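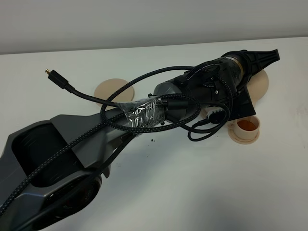 Thu 8 October

Bench day. In at the Tarkincombe unit before the heating had come on, so the first half hour went on the table. Wiped it down with diluted dish soap, then plain water, then a dry cloth. The white top shows everything. The faint smudges toward the right-hand side are still there after two passes, along with a few tiny marks that I now think are in the surface. I will try isopropyl on a corner next week. If it dulls the finish I will leave the rest alone.

Light is good at that table now. Swapping the old tube for the Lumenta panel took out the hard shadow I used to get along the wall side, and small screws no longer vanish when they roll. Wall still wants painting. Off-white is a generous name for it.

Main job was the cable dressing on the arm. Taking it off its mount was slower than it should have been. One fastener had been put in with far too much thread lock and needed the soldering iron held on the head before it would turn. No damage to the drive. The others came out by hand. Logged the torque for reassembly from the Stevari sheet, which gives a value for every joint except the one I needed. Wrote to Baltazar Beltrán to ask. He answered within the hour with a photo of his own notes, half of it legible.

Laid the arm corner to corner on the table, the only way it goes down without overhanging. Gray housing at the near end, black end away from me.

Notes on condition, for my own use:

Gray housing. Faceted panels sound, no cracks found with the flashlight. The rectangular cavity near the end had dust in the corners. Cleaned with a dry brush. Corners are rounded inside, so the brush reaches all of it.

Round joint on the side. Black rim is fine. There is a reddish-brown tint at the center. Could be old grease, could be the start of rust. Wiped it with a cotton swab and got a little color on the cotton, not enough to decide. Will check again in November and compare.

Slim link to metallic gray cylinder. This is where the clear tape is. It has been wound several times over the join to hold the cable bundle against the arm, and it is ugly. Creased all the way around, with specks of dark debris caught along the edges. The adhesive picks up whatever the table has on it. I had meant to cut it off today and go straight to a proper sleeve. I did not, for reasons below.

Black end. Screws on the face seated, the pair near the center included. Brass-colored ring has no play. Ribs on the wedge-shaped tip are clean. The triangular plate underneath takes the weight well enough on the table, though I would not lean on it.

The sleeve. I ordered 25 mm braided from Cekgate, part ending 681, and what arrived was 14 mm. It would go over one cable and stop. Rang them. Lindsay Whitelaw at the trade counter was polite, found the order, and confirmed that the packing slip and the bag disagreed with each other. Replacement goes out tomorrow. I am to keep the wrong one, so that goes in the drawer with the other wrong ones.

Without a sleeve there is no sense removing the tape. The bundle would spring open and I would be re-tying it with string. Left it as is. The two loose cables I left draped over the top for now, after checking both for continuity end to end. Both passed. Insulation on the longer one is slightly stiff and I would like to replace it before winter, but it is not urgent.

Zineb Soliman came by at lunch to borrow the crimper. She looked at the tape and asked who had done it. I had. She recommends cloth harness tape, overlapped by half its width and finished with a tie at each end. Her case is that cloth moves with the bundle and clear packing tape creases at the first bend, and the evidence was lying in front of us. She also thinks the tie points should come before the bend and after it, with slack between. I measured a path with a piece of twine and got 43 mm of slack needed at full fold. I had allowed much less last time. That probably accounts for the crinkling.

Afternoon spent on fixings. Sorted screws into the lidded tray by joint, with a paper label in each pocket. Pencil this time. The marker I used in the spring had faded to nothing. Made one mistake, two lengths in the same pocket, and found it only when closing the lid.

Swept under the table. Found the hex bit I bought a replacement for in August.

To do:
Isopropyl test on the table corner.
Swab the joint again.
Cloth tape, black, one roll.
Return Shayne Baxter's heat gun. He has asked twice.
Ask Baltazar for a clearer copy of the torque notes, the lower half of the page.
Chase Cekgate if nothing has come by the middle of next week.

Locked up at six. Left the arm on the table with a clean sheet over it to keep the dust off the tape.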